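4.2 Playing time and line stability

The second question of our study was if a team that keeps the same five offensive linemen during the season protects its quarterback better than a team that changes them often. Coaches usually believe this, and the belief is easy to understand. The five linemen must react together, and a mistake by one player can spoil the good work of the other four. However, the earlier literature gives mixed results, and most of it uses only professional games. Our data come from the Tinerdale regional league, where the rosters are smaller and an injury has a larger effect on the lineup.

We coded 447 pass plays from the games of two clubs, Drivville and Pirnalgate. Of these, 281 plays were run by the Drivville line and the rest by the Pirnalgate line. Each play was watched by two coders, who noted the time until the first pressure, the side from which the pressure came, and whether all five starters were on the field. When the two coders did not agree, a third coder watched the play again and his decision was taken as final. Screen passes and plays stopped by a penalty before the snap were removed before the coding.

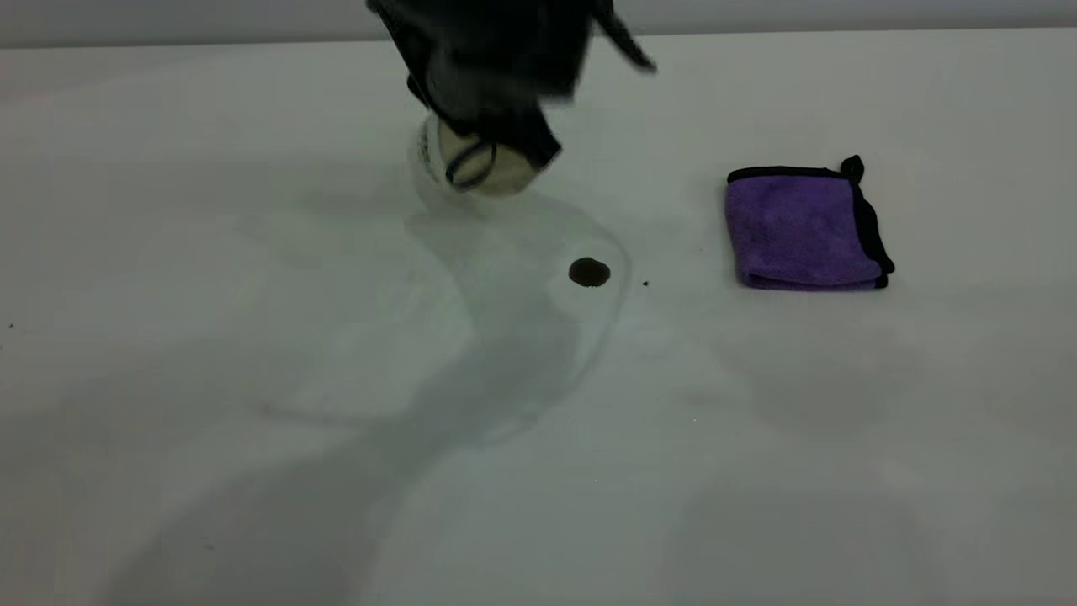
We call a line "stable" when the same five players also started the previous two games in the same positions. This definition is more strict than the one used in Section 2, where the positions were not considered. We changed it after the pilot coding, as we saw that a guard who moves to tackle has almost the same difficulties as a new player. He knows the calls, but his footwork and the angle of his first step are different.

The results show a clear difference on stunts and delayed blitzes, and almost no difference on a simple four-man rush. In other words, a changed line can block the man who stands in front of it, but it has problems when two defenders exchange their paths. The pressure then came mostly through the gap between the center and the left guard. For both clubs this was the place where the new player was inserted most often, so we can not separate the effect of the position from the effect of the player.

Figure 3. Work surface at the Stelmakh laboratory.
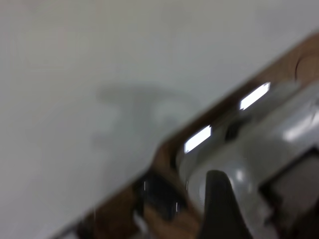
A second point concerns the running back. On 156 of the plays the back stayed in to block, and on these plays the stable and the changed lines were much closer to each other. It seems that the coaches already know about the weakness and protect it – a back is kept home more often when a starter is missing. This makes the real cost of the changed line larger than our pressure times suggest, as the offense has one receiver less in the route. A future study should include the number of receivers as a separate variable.

We must also mention the quarterback. Drivville used two quarterbacks, and the second one releases the ball much faster. A fast release hides many bad blocks, and a coder who only looks at sacks would give the line a better grade than it deserves. For this reason we use the time until first pressure and not the sack as our main measure. The coders reported that this time was sometimes difficult to fix when the pocket closed slowly from both sides, and the agreement between them was lowest on these plays.

The games played in December are treated separately in Section 4.3. The fields were in poor condition in that month, and both lines used wider splits than before.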